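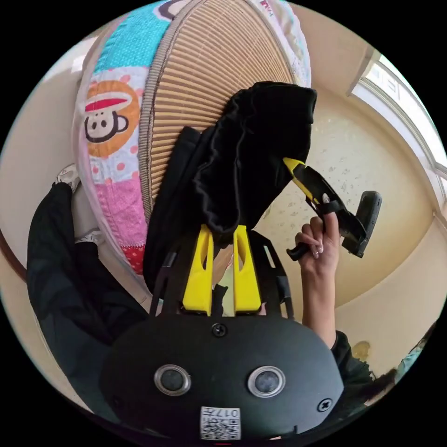
By Shamim Mirani
Reading time: one cup of cocoa

Have you ever pulled on a black sweater and found it covered in fuzz? Or put your hand on a velvety cushion and drawn a smiley face with one finger? (I do this in furniture stores. My sister walks away from me.) I want to tell you how cloth works, and why one kind feels like a kitten and another kind feels like a paper bag.

Let's start really small. Almost all cloth begins as fibers, which are very thin hairs. Cotton fibers grow around the seeds of a plant. Wool grows on sheep. Silk is spun by caterpillars called silkworms, and polyester is made in factories from the same sort of stuff as plastic bottles!

One fiber by itself is pretty weak. You could snap it without trying. But twist lots of them together and they grab on to each other, and now you have yarn. Try it with a cotton ball: pull a bit out, roll it between your fingers, keep pulling and rolling. I once got mine to 18 inches before it broke, and I was so proud I taped it to the fridge.

Next, the yarn has to become cloth. There are two main ways to do it.

Weaving is over and under, over and under, like a basket. Some yarns run up and down (the warp) and others go side to side (the weft). Your jeans are woven. So are most bed sheets. A sheet might have 280 threads packed into every square inch, counting both directions.

Knitting is loops pulled through loops. Loops can stretch and spring back, so T-shirts and socks are usually knitted. Tug on your sock and then tug on your jeans. Feel the difference?

Now for my favorite, velvet. Velvet has a base like other cloth, but it also has a whole crowd of tiny threads standing up on top, like grass on a lawn. That fuzzy layer is called the pile. When you stroke it one way, the threads lie down and bounce light toward you, so it looks shiny. Stroke it back the other way and you look down in between them, so it looks darker. That's your smiley face!

And stripes? The simplest way to make them is to change the color of the yarn. Put some blue warp yarns next to some white ones and the stripes run all the way down the cloth. You can print stripes on afterward too. Flip the cloth over to check: printed stripes are often paler on the back. 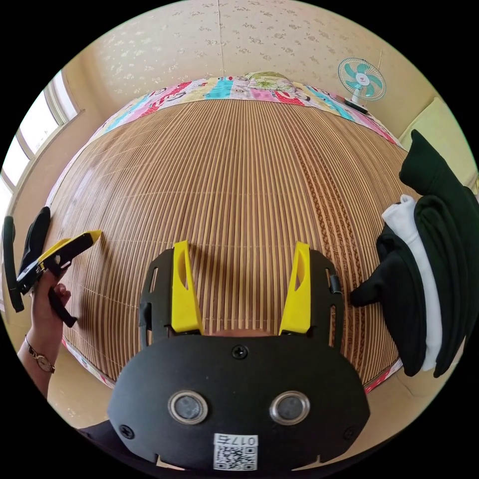

Stripes are one of the oldest patterns around, and they turn up on mats, too.

Want to be a cloth detective? Borrow a magnifying glass and look at a towel, a T-shirt and a pair of jeans. Draw what you see. The towel is a good one to save for the end, because it has loops sticking out all over to soak up water.

Write and tell me what you find, and please send drawings. I have room on the fridge.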